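Walent robotics club takes on the kitchen floor

March 9, 2020

Most student robotics teams pick a challenge with a trophy attached. The club at Walent picked sweeping. Its two-armed machine, named Clondosix after a vote that went badly, has spent the term learning to handle a broom and a dustpan in a family home in Jutton. 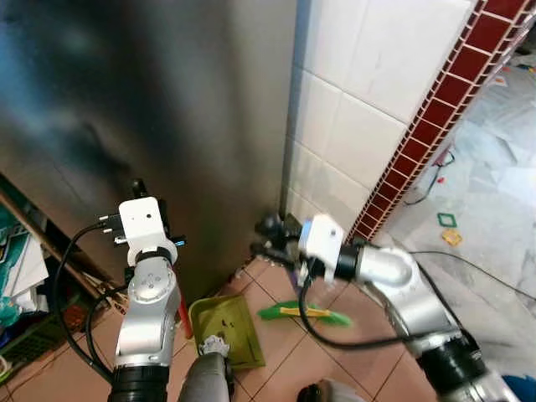

The club logged 131 practice runs before it let anyone outside the group watch. Corners remain the sore point, especially any corner with a refrigerator in it, and members say the arms still have trouble agreeing on which of them is in charge of the dustpan. Parents of the members have asked when it will do bedrooms. 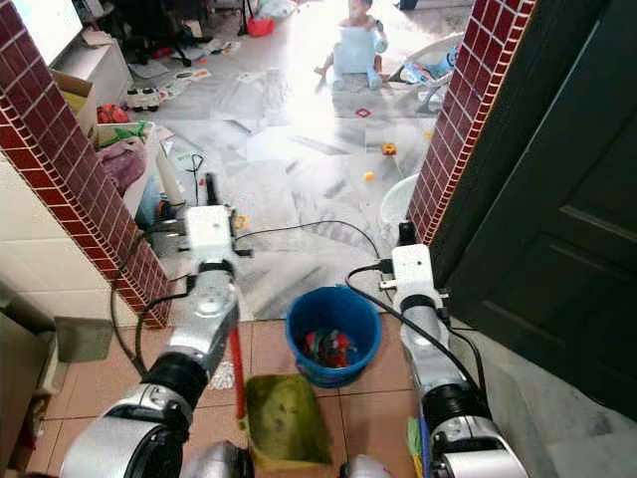

Toys are on the schedule for next term, along with doorways. In November the club takes Clondosix to the Pillay Student Challenge, where two teams have signed up for the household chores category. The club is confident of placing at least second. Entry is free, and teams are asked to bring their own dirt.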